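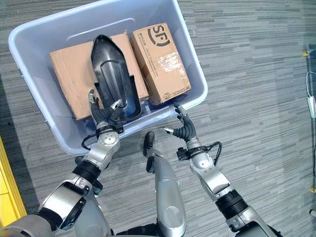

Chapter 6
Unit Loads and Storage Density

A unit load is any quantity of goods that is moved, stored and counted as one item. The choice of unit load fixes most of the later decisions in a store, including shelf depth, aisle width and the method of stocktaking. Mixed contents raise the difficulty. A plastic bin holding two cardboard boxes and a black moulded part has a known outer volume, but its fill depends on how the odd shape lies against the flat ones. The ratio of goods volume to outer volume is called the fill factor, and is treated in section 6.2.

Shelf storage of identical parts is the simpler case. If each part stands on its own base and is not stacked, the limit is set by floor area per tier and the height above the tier is partly wasted.
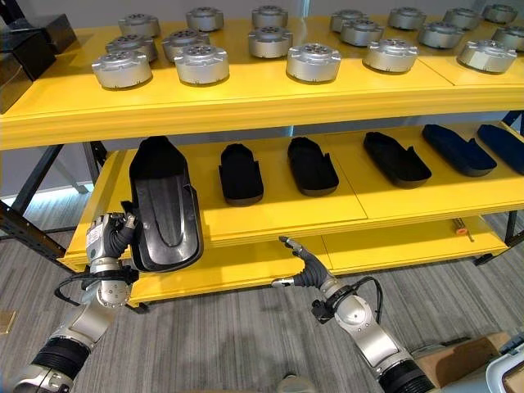 Height lost in this way is entered in the worked problems as dead space. The Baltville store, used throughout this chapter, has bays 1000 mm wide and 1000 mm deep, with 139 mm of dead space on each tier. It holds 1241 stock lines.

6.1 Terms used

Tier: one level of a shelving unit.
Bay: the space between two uprights, over all tiers.
Pick face: the side of a bay from which goods are taken.

The tier load must be checked before density is increased. A tier filled to its full area may exceed its rated load well before the height limit is reached.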